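Medance opens a shared message board programme for small workplaces

Medance, the office supplier, presents in September its new programme Momosano, which brings framed cork boards to small workplaces that still like to leave messages on paper. In the trial, 257 boards were given to offices, clinics and one bakery, Đặng.

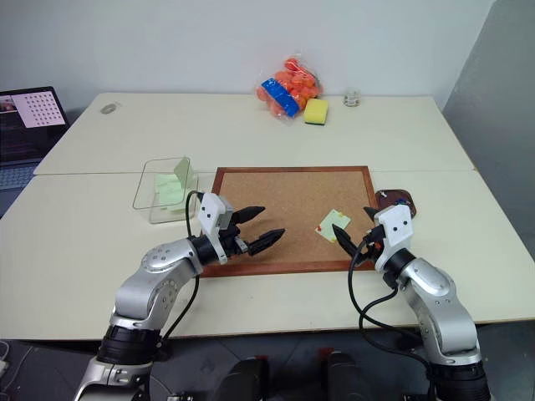

Momosano asks very little from the people who use it. Each board has a wooden frame in reddish brown and can be fixed on a wall or kept flat on a table. A pale green note can also be pinned on the diagonal, with a red pin at its left corner and two in yellow shades, so that the eye finds it quickly. "We wished for a board which people are not afraid to use," says Inês Correia, who leads the programme.

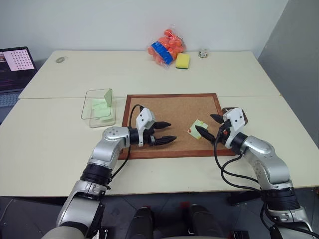
Page last changed: September, 9:04

The notes may stay beside the board in a clear open box. Refills are supplied by Nunik in the same pale green. Orders are accepted until the end of the month.

Comments (2)

Hưng Khúc
We have one in our office. Will there be a bigger size?

bakerdesk4
Do the pins come with it, or must I buy them?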